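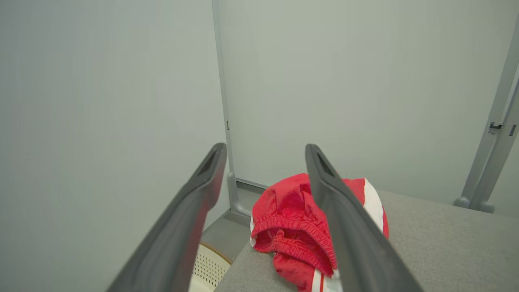 Wrist view, red garment on the gray bench, basket at lower left.

# Garment pickup software, working meeting

2026-04-20

Present: control, perception, planning, tooling. Fistitz site joined by phone and dropped off during item 4.

## 1. Last meeting's minutes

Accepted with one fix. The Ogilvie planner branch was listed as merged. It is still open.

## 2. Perception

The Garnik segmenter has now been run on the full wrist camera set, 821 frames. Masks on single-color items are good. Items with stripes are the problem. On red garments with white trim the mask often stops at the stripe and the fabric past it gets labeled as background, and against a light bench the trim has very little contrast to work with.

Perception wants to relabel the 208 frames that have trim in them and retrain. Control asked if a depth check at the mask border would do the job without new labels. Perception said depth is noisy that close to the fingers but agreed to try it on a small batch first.

The fingers themselves are still being picked up as part of the garment in places where one passes in front of the fabric. A fixed finger mask was proposed. Tooling pointed out that the finger outline changes with opening width, so the mask has to be looked up from the joint reading. Agreed.

## 3. Grasp choice

Long discussion. The current code takes the highest point of the pile. Planning would like to use the waistband when it can be seen, as the ribbing is easy to find and the item hangs in a more predictable way. Control has no objection as long as there is a fallback to the high point.

Decision: waistband first if the detector score is over the limit, high point otherwise. The limit goes in the config file. No hard-coded value.

## 4. Planning and control

Ogilvie treats the basket rim as a solid wall. This keeps the arm clear of it but also rules out a lot of good approaches from the left. Planning will shrink the margin on that side and report back.

Control loop timing was checked again. The delay between frame and command is 16 ms, which everyone can live with. The slowdown reported from Fistitz was traced to logging at debug level. Default level changed to info.

## 5. Tooling

Tralex now plays back wrist video and joint data on one timeline. Two complaints: it forgets the zoom setting, and export fails if the run name has a space in it. The second one gets fixed first.

Request to keep raw frames for failed grasps only. Not agreed. Carried over.

## Actions

- Perception: depth check on a small batch, then decide on relabeling
- Perception and tooling: finger mask lookup by opening width
- Planning: waistband rule with fallback, left side margin in Ogilvie
- Control: confirm the new log level is live at Fistitz
- Tooling: Tralex export bug

Next meeting before the end of April, time to be sent out.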